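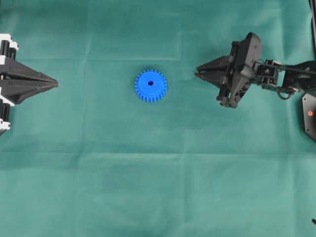
The blue gear between the two grippers at the Doltmont bench. The cloth marks the working area.

Two Arms, One Gear
At Doltmont, a student robotics club has given up on building a faster machine and is recording a slow one

October 17, 2020

The task fits on an index card. Pick up the gear with the right arm. Pass it to the left arm. Set it down inside a circle the width of a coffee mug. The Doltmont robotics club has been working on it since June, and the card is still taped to the wall.

Doltmont enters the Pomare Challenge each year, a regional contest for high school and two-year college teams. Past rounds have asked for line followers, stair climbers and a ball sorter. The current round is a handoff: two arms, one part, no fixtures. Teams may use any arm with a payload under 200 grams and may write or train the controller in any way they like, provided the whole run is hands-off once the start key is pressed. Points are given for the pick, the transfer and the placement. A dropped part ends the run.

The club's first controller was scripted. Students measured the gear, fixed its start position and typed in a sequence of joint angles. On the bench it completed the pick reliably and the transfer about half the time. Moving the gear the width of a finger broke it. The rules allow the judge to place the gear anywhere in the marked area, so the script was dropped after three weeks.

The second controller, called Nirard, is learned from demonstrations. A student drives both arms by hand through a pair of lighter leader arms, and the software logs joint positions and camera video together. Each log is an episode. By the end of the first month the club had 346 usable episodes, with the gear started in a different place each time. A small network is then trained to predict the next short stretch of motion from what the cameras see.

Most of the work is not in the network. Students who signed up to write code have spent more of their hours on cable routing, servo calibration and labeling. A servo that reads two degrees off at the shoulder puts the fingertips well wide of the part, and a controller trained on that arm learns the error along with the motion. The club now runs a calibration routine at the start of every session and again after any screw is touched.

The gear is a harder part than it looks. Lying flat, it offers the jaws only its rim, and the teeth give an uneven contact. A grip that lands on two tooth tips will often let the gear rotate as it lifts. A grip with one tooth seated against the jaw holds better, but the operator can't easily see that from the leader arms. The club's answer was to record more grips of both kinds and keep the ones that held through the transfer. Episodes in which the gear slipped are stored in a separate folder and left out of training for now. There is some argument about this. One group of second-year students wants the recoveries included, on the grounds that a controller that has never seen a slip has no idea what to do after one.

The bench surface also took some time. Bare tabletop threw glare into the overhead camera under the lab lights. Black foam hid the grippers. Green cloth gave matte contrast against both the gear and the arms, and has enough give that a jaw coming in a little low does not stall. Creases have caused no measurable trouble.

Training runs overnight on one desktop machine. The standard run is 4,000 steps. A shorter run of 2,000 steps is used to check that a new batch of data is sound before it is merged. Logs and weights go to Skusik, a shared storage service the club already used for its competition drawings.

In the latest bench test the pick succeeded on most starts near the center of the cloth and fell off toward the corners, where few demonstrations were recorded. The transfer remains the weak step. The left gripper tends to close early, before the right has finished its approach. The next batch of episodes will cover only the transfer, starting with the gear already held in the right gripper.

Club sessions are open to any enrolled student. Newcomers begin on the leader arms and are asked to record ten clean episodes before touching the training code.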